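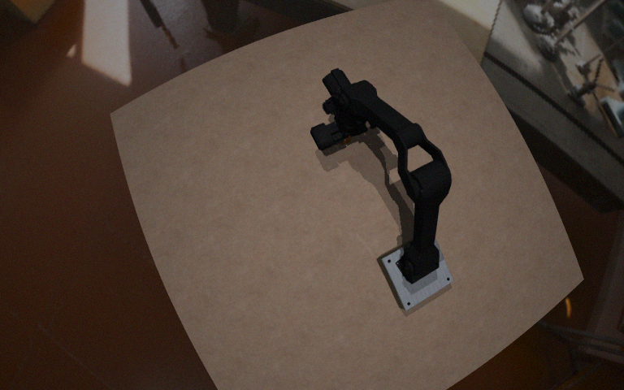

Home Roasting and Brewing > Beans and Blends

Thread: Medina from Ciser, has anyone else tried this??

flatwhitefan
Picked up 400 g of the new Medina beans from Ciser at the Flultbridge market and I am over the moon. Stewed plum, a bit of cocoa, and this lovely orange peel thing as it cools. I've been drinking it black, and I never drink it black! Ground a touch coarser than my usual, water just off the boil. What's everyone else doing with it?

mugwort61
Plunger here, four minutes, big spoon of it. Gorgeous. Got no orange peel at all though, more like toast and honey. My tastebuds might be shot.

Tamper_Tim
Going to be the grump. I found it sour as anything, two mornings running, and tipped most of a pot down the sink. For that money I'd sooner have the old Wurneo blend, which tasted like coffee.

flatwhitefan
Oh no! How long had it been since the roast date? Mine was rubbish on day three and then completely different by the end of the second week. Give it another go before you write it off, please.

Tamper_Tim
Day four. Still reckon a coffee shouldn't need a fortnight's holiday before it's drinkable.

v_urrutia
Valentina Urrutia here, I run the Flultbridge tasting nights. Light roasts do need the rest, but I'm with Tim on one point: the label should say so. Try a finer grind and hotter water too, that fixed the sourness for me. My favourite way so far is below.

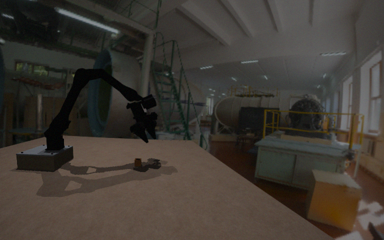 Valentina's slow filter, makes 2 mugs

Rinse the paper well and tip that water out.
Grind 34 g, medium-fine.
Pour just enough to wet the grounds, wait 45 seconds.
Pour the rest slowly, up to 570 g all up.
Swirl, let it drain, and leave it a few minutes before the first sip.

mugwort61
Found the orange peel!!! It was the waiting. I always gulp it scalding.

Tamper_Tim
Tried it. Better, I'll give you that. Still a Wurneo man.

flatwhitefan
I'll take "better". Is anybody putting in an order before December? Happy to split a big bag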